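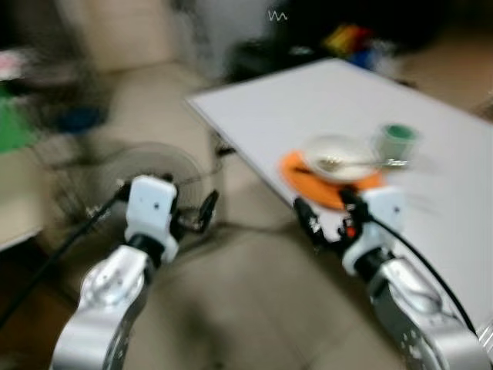
Can I fish Lake Clodau from the bank, or do I need a boat? A reader from Mesville asked me that back in April, and it still tops my inbox. Bank is fine! I caught my first walleye there standing on the rocks by the Strazds ramp, and I still start most mornings there.

What bait do you use?
Nightcrawlers, mostly – or a small Rilura spoon if the wind's up and I need the distance (I've lost plenty of those in the weeds).

Do I need a license?
Yes, and get it before you drive out. The bait shop at the ramp doesn't sell them.

How many rods can I run?
I stick to 2. I tried 3 one evening and spent it untangling line.

When should I show up?
I like to be casting by 5 a.m. By nine the ski boats are out and I'm eating breakfast.

Is there parking?
A gravel lot by the ramp. Trailers go on the left side, please – I've been boxed in before.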